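Telescope Housekeeping: What Works at My Place

Posted August 5, 2023

I've had a telescope in the house for 17 years now, and for most of them I treated it like a lamp. It stood in the corner of the living room, it got dusted when the shelves got dusted, and every so often I dragged it into the yard and wondered why the moon looked like it was under water. A lot of the tips below came from the other people in the Trosstead sky club (thank you all, and sorry for the questions!) and the rest came from me wrecking things.

Let it cool down before you look

A warm tube in cold air gives you mush. I put mine on the back porch before dinner, caps on, and by the time the dishes are done it's ready. Thirty minutes is plenty for a small one. Mine is a big old reflector and wants longer, especially in November when the house is toasty and the yard isn't.

If you have a dry shed or an unheated garage, keep it out there and skip the wait. Just make sure it really is dry. I lost a finder scope to a damp shed wall and I'm still mad.
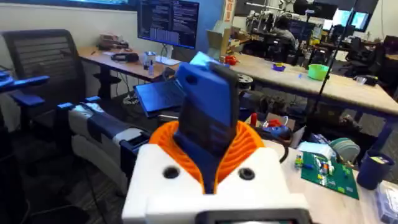

Orange ribs with a blue finger coming up through them.

Stop cleaning the mirror

I mean it, leave it alone! A dusty mirror works fine. A scratched one doesn't, and every wipe is a chance to scratch. I use a rubber squeeze blower once or twice a year and that's it. Don't use canned air – hold the can a little crooked and it spits propellant all over the coating.

When it really does need a wash (mine has had two), run lukewarm tap water over it first to float off the grit, then a bowl of water with a drop of plain dish soap, then rinse with distilled water and stand it on edge to dry. Take your rings off. Put a folded towel in the bottom of the sink, too. Ghislain Vachon talked me through my first one over the phone and made me read the steps back to him before I was allowed to touch the faucet.

Eyepieces

Caps on both ends, always. Eyelashes are greasy, so the top lens gets gunky faster than anything else you own. Blow off the dust, then put a little lens cleaner on a lens tissue, never straight on the glass, and go from the center out with hardly any pressure. Shirt tails don't count as lens tissue.

My case is a Werico tool case with foam I cut myself using a bread knife. Freeze the foam overnight if you can spare the room, it cuts much cleaner. I paid less for the case and the foam than for one padded bag with a telescope on the label.
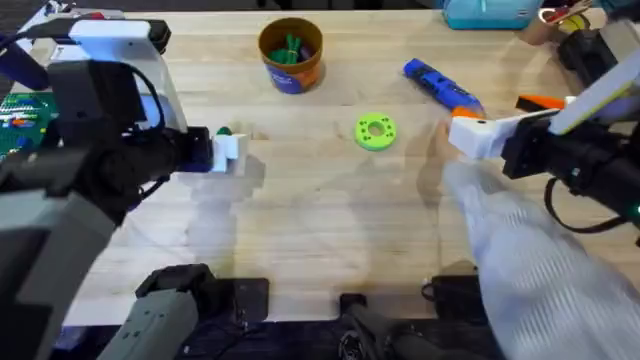 A small dark green object between white fingertips.

Dew

Dew will end your night before the clouds do. A rolled-up camping mat with a strip of Velcro makes a fine dew shield. Make it stick out past the front of the tube one and a half times the width of the tube, and paint the inside flat black if the mat is a bright color.

When you come back inside, leave everything uncapped in a cool room until it's dry, then cap it. I used to cap first and wonder where the spots came from.

A red light for cheap

You don't need a special flashlight. Red nail polish over the lens of a cheap one, two or three coats, works great. Cover the blinky lights on your power pack with electrical tape while you're at it, your neighbors at the star party will thank you.

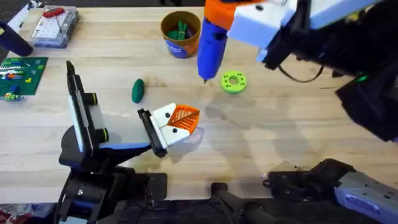 Orange leaf, veins and all, pointing right.

Putting a small dish together

A few of us have gotten into listening to the sky as well as looking at it. Wojciech Ostrowski built the first club dish out of satellite TV parts, and we've copied him shamelessly. He calls his Grurkesa and won't say why.

Wrap every outdoor connector in self-sealing rubber tape, stretched as you go, and leave a loop of cable hanging lower than the socket so the rain drips off before it gets there. Keep the dish as far as you can from the router, the microwave and anything with an LED driver in it. My first big signal was the kitchen lights. I was so proud for one whole evening!

Label both ends of each cable. I had to label mine twice, because the first time I used a marker that faded by spring – go with a paint pen.
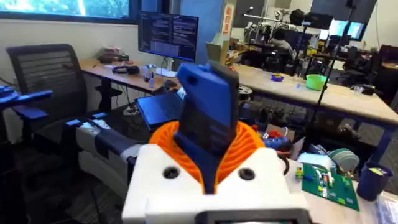
Keep a notebook by the door

Pencil, since pens quit in the cold. I write down the time, what I looked at, and anything I dropped. Entry 932 says "lost the little silver screw again," and I found it the next morning with a magnet tied to a string, so put a magnet on your list too. Kubiak Hardware sells the screws loose if yours is really gone. Take the old one's partner along to match the thread.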